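Open day demo: how does the simulated arm know which switch to press?

Marlina Latuheru
18 May 2019

Hello everybody. Today I visited the open day at the Pendale workshop with my son. They had a robot arm working on a panel of toggle switches in a simulator, and visitors could watch on a big screen what the arm's camera sees. The task was to go to the FAN switch. I saved one view from the handout page.
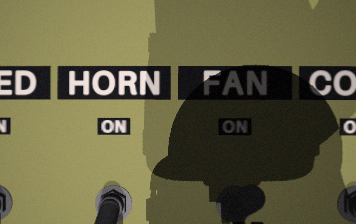
View of the switch panel in the simulator, HORN and FAN labels, shadow of the gripper over FAN.

My question is about the shadow. It falls exactly on the switch it should work on, and the letters of FAN become gray. HORN beside it is bright. Does this disturb the robot? And why put shadows in a simulator at all, if you can switch them off? I wanted to ask the presenter, but there was a queue of 40 people behind us and I was shy.

Liviu Stoica

Good question. It can disturb, yes, if the program finds the switch only by reading the label. Many demos do not do this. In a simulator the position of every switch is already known, so the arm can go there with closed eyes — the camera view is then only for visitors. If the program does learn from the camera, you want the shadows to stay. A real arm under a real lamp also makes shadow, and a program trained on a clean panel can fail the first time it sees one. I would write to Pendale and ask which of the 2 they use.

Bennani

just turn shadows off, runs faster too

Marlina Latuheru

Thank you Liviu, now I understand better. I will write to them on Monday.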